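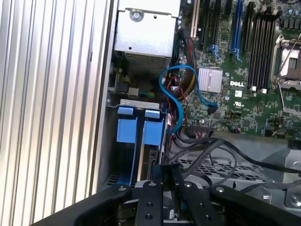 What is the Fellham press pool?
The Fellham press pool is a rotating group of reporters who cover the mayor of Fellham on behalf of all the news outlets accredited at city hall. Pool members attend events where space is limited and share their notes with the rest of the press.

Background

Before the pool was set up, access to the mayor was arranged by the press office one event at a time. Larger outlets were usually invited to bill signings and site visits, while weekly papers and radio stations relied on written statements. Complaints grew during the budget dispute over the McGrath Street bridge, when several briefings were held in a conference room that seated only a few reporters.

The city and the Fellham Correspondents' Association signed a pool agreement on March 21, 2022. It took effect in May of that year. 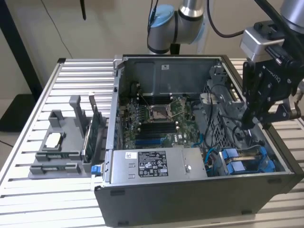 The agreement covers the mayor and the deputy mayor. It does not apply to the city council, whose meetings are open to the public under the city charter, or to campaign events, which are run by the candidates.

Organization

The pool has seven seats. Three go to newspapers, two to television, one to radio and one to online outlets. Seats rotate every 21 days within each group. An outlet that cannot fill its turn may trade with another in the same group, but it may not pass its seat to one in a different group.

Accreditation is handled by the association. As of the first full year, 35 outlets were on the list, including several based in neighboring Russtead. An outlet must have covered city government regularly for the previous six months to qualify. 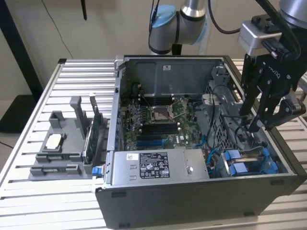
Desktop computer tower with its side panel removed.

Pool reports

A pool report is a short written account of what the mayor did and said at an event. It is sent to all accredited outlets at the same time, and the pool reporter may not publish first. Reports are stored in Prarker, the city's public records system, where anyone can read them after 24 hours. The archive held 2,638 reports at the last published tally.
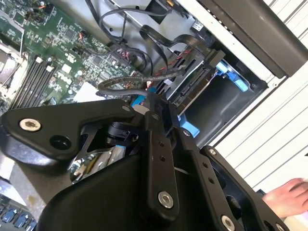 Black gripper and an open desktop computer tower.

Criticism

Some smaller outlets have argued that the six-month rule favors established newsrooms. Others object to the delay before reports become public. The association has kept both rules but now allows new outlets to apply for a temporary listing, which gives them pool reports without a seat in the rotation.

See also

Fellham City Council
Mayor of Russtead
McGrath Street bridge dispute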